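Petchrat Workers Board > Floor Talk > Packing and Kitting
Thread: Zumari cells going in on the snack line, what changes for us?

kitline_usa
Posted November 3, 2024
Management says the Zumari cells start on snack kitting after the new year. The line in the handout is "no impact on headcount." I've been here long enough to have heard that about the carton erector, and there used to be people on cartons. Has anyone at another site been through this? I want what happened on the floor, and I've already read the brochure.

theerawat_k
We got them in August at Stasaton. 15 of us on days when it started. No one was fired, I'll give them that. Two left and weren't replaced, three got moved to returns, which pays the same and is worse. So "no impact" depends on who's counting.

Castent_Siriporn
I'm a lead at Castent and I'd push back a little. My wrists were shot from kitting. Since we changed over I do setup and clear jams and I sleep through the night. Some of this work was bad for people and we shouldn't get sentimental about it.

theerawat_k
Glad about your wrists. You're a lead though. There's one of you per shift. What are the other people doing?

Castent_Siriporn
Mostly demonstration work. Same tables, same products, but with the hand grippers, so the cell has something to learn from. It's slower and you sit down.

kitline_usa
OK so that's the part I don't get. They're paying packers to teach the thing that packs?

napaporn_w
Yes. I've been on it since summer. Quota is 343 good runs a week. A run is good if the reviewer says so, and you don't get to see why one was thrown out. I had a week where a whole afternoon got tossed and I found out from the pay stub. It isn't hard on the body like kitting was, but your thumb and first finger get tired from the trigger, and you can't really talk to the person next to you.

Castent_Siriporn
They do show us the reasons at our site. Ask for it. It's a setting on the review page.

napaporn_w
We asked. We were told the page is for engineering.

panya_nights
One more from me, then I'm back on shift. Packets and pouches are what we do most. Bags with stiff seams go fine. Spout pouches are a pain, they roll in the jaws and you end up using the second gripper just to steady them. By hand I wouldn't even think about it.

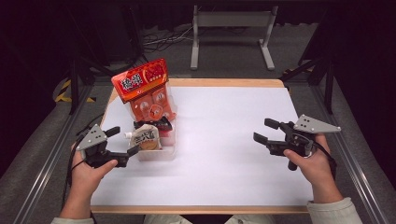 Do you get paid the packing rate or something else while you're on the grippers?

Packing rate, at least at our place. There was a 40 cent bump the first month and then it went away with no notice, so get any extra in writing before you agree to move over.

kitline_usa
That's useful, thank you. They told us "comparable pay" and nobody in the meeting asked comparable to what.

theerawat_k
Ask what happens when they've got enough runs, too. Our manager said the target was 2000 per product and then "we reassess." I asked what reassess meant and he said he'd get back to me. That was in August.

Castent_Siriporn
New products come in all the time. We've never run out of demo work.

theerawat_k
You've had it less than a year.

Castent_Siriporn
True. I still wouldn't go back to the old line.

napaporn_w
I would, with a better chair.

kitline_usa
I'm going to bring three things to the next meeting: the rate in writing, access to the review page, and what "reassess" means. If anybody has the wording Castent used for the review page, please message me.

Castent_Siriporn
Sent you what I have. It's only a paragraph, and it's from the training packet, so I don't know how binding it is.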